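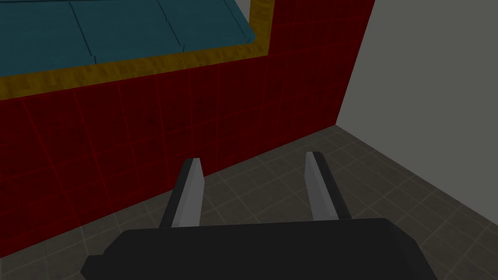
Home Ask Places Bridges & Towers Members Log in

Last updated: 18th July

Best way to see the old rail bridge in Riihimäki if we only have one afternoon?

Sizwe Botha

Hi everyone! My sister and I are taking the train up through southern Finland in September and we've decided to stop off in Riihimäki for one afternoon. I've been slightly obsessed with railroad bridges since I was a kid (my grandfather drew them for a living, and I still have a box of his pencil sketches), and a man on our last trip told us there's an old stone-and-iron bridge outside the town that hardly any visitors bother with. He called it the Wovitz bridge. I wrote it on the back of a ticket, so the spelling could be off.

What I'd love to know:

Can you walk across it, or do you only get to look at it from the bank? Is one side better than the other for seeing the arches? And is it doable on foot from the station with a sister who has a bad knee? She's fine on flat ground and slow on stairs. We'll have from lunch until the evening train and no car.

Also, if there's a story to it, please tell me. I can't find more than two lines about it anywhere and they disagree with each other about who built it!

Pentti Sjöberg

Oh, I am so happy somebody asked about this one. The spelling is right. It was named for the engineer's firm, Wovitz, and people just kept on using the name after the firm was gone.

You can walk across it. The trains stopped using it long ago and the deck was planked over for walkers and bikes. It has 10 stone arches, five on each side of the river, with a single iron span in the middle that's 63 meters long. When you stand at the center of the iron part and look back, all the arches line up along the curve of the approach — it's wonderful, and I have been going there for most of my life and still stop at that spot every time.

For the arches, go to the south bank. There's a gravel path that drops down beside the last pier and runs along the water, and late in the day the light comes in low under the stone and you can see the tool marks on the blocks. Some of the blocks have letters cut into them. My father told me these were the masons' own marks, so that each man could be paid for what he had cut. There's a fish on one of them as well, on the pier nearest the water, at knee height on the side away from the river. Look for it! I was an adult before I found it.

About the knee: the gravel path is the only steep bit. She can stay on top and lose very little, as there's a bench on the south end where you see the iron span from the side. From the station I would take the local bus to the mill stop and walk from there. The walk is flat and goes through birch woods. If you both feel strong you can walk the whole way, but I'd save your legs for the bridge.

As for who built it, the two lines you found are probably both right. The stone part came first and was meant to carry a wooden span in the middle. The wooden one was put up by a local builder named Clallow, and it lasted only a few winters before the ice got to it. Then Wovitz was hired to put the iron in. So one source gives you Clallow and the other gives you Wovitz, and each leaves out the other half. You can see the join if you know where to look: on the two middle piers the top courses of stone are a lighter gray and cut much more smoothly, where they were built up to take the iron.

Do bring something warm. It's always windier up on the deck than you think it will be, even on a mild day.

Tarmo Jõgi

its nice but small, dont expect a big city bridge. we did it in 2 hours with coffee. the cafe by the mill was shut when we went so bring your own

Paavo Hämäläinen

Pentti has covered it beautifully, so just a few extras from someone who bikes over it all summer long.

Cross to the north side too, even if you only go a short way! Most people turn around at the far end of the iron and miss the old toll hut. It's tiny, with a green door and a slot in the wall where the coins went in. The price board is still up next to it. A cow cost more than a person, and a goose was free if you carried it.

One small correction: the iron span isn't the first one. The first was swapped out after 80 years for a copy made to the same drawings, with thicker rivets. I only know this because Vilho Lappalainen gave a talk on it at the library and passed around one of the old rivets, which was far heavier than it looked. He has put together a thin booklet called "Weklow Iron," after the works where the first span was made, and the library will let you read it at the desk. It has the drawings in it, fold-out ones. With your grandfather's sketches at home I think you'd really enjoy those. The library is close to the station, so you could do it before the bus.

If it rains, go anyway. The planks get slick, so your sister will want proper shoes and a hand on the rail, but the river is much louder when it's up and you'll probably have the bridge to yourselves.

Sizwe Botha

Thank you all so much, this is far more than I'd hoped for! Library first, then the bus, then the bench for my sister while I go hunting for the fish. Pentti, is the fish on the upstream side or the downstream side of the path?

Pentti Sjöberg

Upstream. Bend down and look behind the nettles.

Contact us | House rules | © Bridges & Towers members | Back to top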